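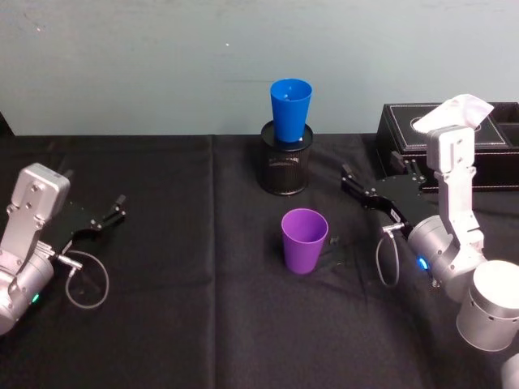 Both Gerkari grippers at the cup station, blue cup up on the mesh holder, purple one on the cloth.

Review: Gerkari two-finger grippers, bought as a pair
Rating: 4.5 out of 5

I've wanted a two-arm bench for years, and when our July budget finally had room for one I spent far too many evenings comparing grippers. We went with a pair of Gerkaris from Menon, at $209 each, and I'm so glad we did! The Wemholm model was $172 and very tempting, but it needs its own adapter plate at $89, so the cheap one ends up costing more per arm. Check that line before you fall in love with a price.

What I love is the linkage. The fingers open wide enough for an ordinary plastic cup so you can work near other stuff on the table (we keep a tissue box on ours) without planning every move like a moon landing. The indicator lights on the arms are easy to spot from across the room too – a small thing, but I look at them all day.

Now the budgeting part. Put cable slack in your plan. Ours hang in loops off the wrists, and I ended up ordering longer ones from Menon after the first week. Buy spare fingertips with the first order, as shipping on a second box cost us $13. And get a black cloth! The bare tabletop glared horribly under our lights.

Half a star off for the manual, which covers mounting in four lines and then spends two pages on the warranty. The black finish also gets lost against a black cloth, so I'm thinking of putting bright tape on the fingers.

We run ours through Aner, and setup took one Wednesday afternoon. A third gripper is already on my list for next year.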